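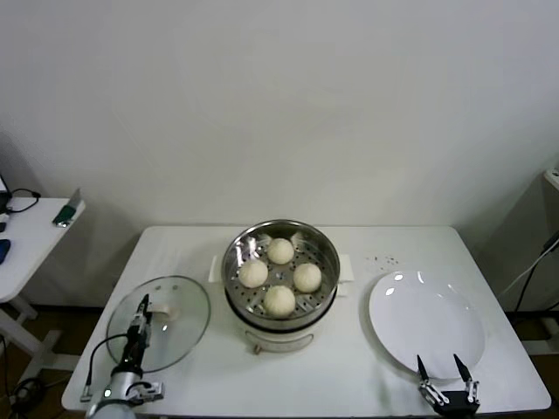 Zikdale Opens Second Collection Site for Two-Arm Kitchen Tasks

Nov 7, 2025 – Zikdale, which records demonstration data for robot manipulation, has opened a second collection site in Mota and begun work on a set of food-handling tasks. The data will be used by Jetness to train a control policy for two-arm robots working at table height.

The site has seven workstations. Each consists of a table, a pair of arms with two-finger grippers, and cameras that include one at the head position. Operators drive both arms by hand from a separate control position. Joint positions, gripper openings and video are written to one time-stamped record per attempt.

The first release covers 28 tasks. One group uses a steamer, its lid, a plate and steamed buns. The written instruction for the main task in that group is to move the buns from the steamer tray to the plate, one at a time, without marking the surface. Related tasks cover taking off the lid, setting it down flat and putting it back.

"Buns are a useful object for this because they deform," said Abílio Sampaio, head of data operations at Zikdale. "A policy trained on rigid blocks tends to close the gripper too far. We need examples in which the operator stops closing at the right point, and we need them from many starting positions."

Starting positions are changed between attempts according to a printed schedule. The schedule sets the position of the plate, the side on which the lid lies and the layout of the buns on the tray. Operators change stations at the end of each block so that no task is recorded by one person only.

Failed attempts are kept. A dropped bun, a missed grasp or a second try at the lid is labeled by type and stored with the successful records – Jetness asked for this in April, after early tests showed that the policy did not recover well from a poor first grasp. Attempts with a camera fault or a gap in the joint data are removed.

Review is done in two passes. A script checks each record for missing samples and clock drift between the arms. A reviewer then watches the video, marks the start and end of each step, and confirms the label. Zikdale has trained 27 operators and reviewers for the Mota site.

"The labels for step boundaries matter more to us than the total hours," said Martim Carrilho, who leads policy training at Jetness. "If lifting the lid and placing the lid are run together, the model learns a slow, uncertain motion between the two."

Records are delivered to Jetness through Mundis, the storage and versioning system Zikdale already uses at its first site. Each delivery has a fixed version number and a change log listing added, relabeled and withdrawn records.

Tasks with liquids and closed containers are planned for the next release. Hot food and powered heating are outside the scope of the current contract.

About Zikdale
Zikdale plans, records and reviews demonstration data for companies that build robot control software.

Press contact: Zikdale Media Office, Mota
Search news releases Enter keyword Go
Shares 7
© Zikdale. All rights reserved. | Contact | Back to top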